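House rules for the folding cell

Busora has had a written rulebook for its garment benches since March. It runs to 2 pages, which is 2 more than we had when we started, and most of it was learned the slow way. A gallery of the rules in action follows, for the benefit of the people at Brurnano who keep asking to borrow our procedure and then keep asking what it means.

Rule one is that the bench gets cleared before the arms are powered. Mugs count. So do phones, pens and the printed copy of rule one.

Rule two: lids off and out of reach before a run begins. A lid within reach will be reached for, usually by whichever of us is meant to be standing back. 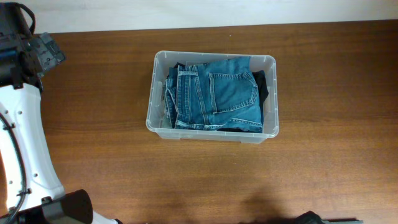 Rule three concerns cables. They are clipped along the arm with enough slack for the full range of movement, and the slack is checked at the start of every shift by moving each joint slowly to its limit. Trerus, our other site, used to check theirs once a month. They now check theirs at the start of every shift.

Denim has a rule to itself. Heavy seams and pockets go in the log as separate notes, and "jeans, fine" is no longer accepted as an entry. We had roughly 200 of those before someone tried to use the log for something.

Joints are inspected at 2,000 cycles and serviced at 3,000. The gap is there so that the inspection can be late. It should not be taken as an invitation.

Hands stay outside the taped line while the arms are live. If a sock falls, the sock stays where it is until the stop button has been pressed and the light has changed. No sock has yet complained.

Changes to the rules go through the Samuel project folder, under Bench Practice. Please stop writing them on the tape.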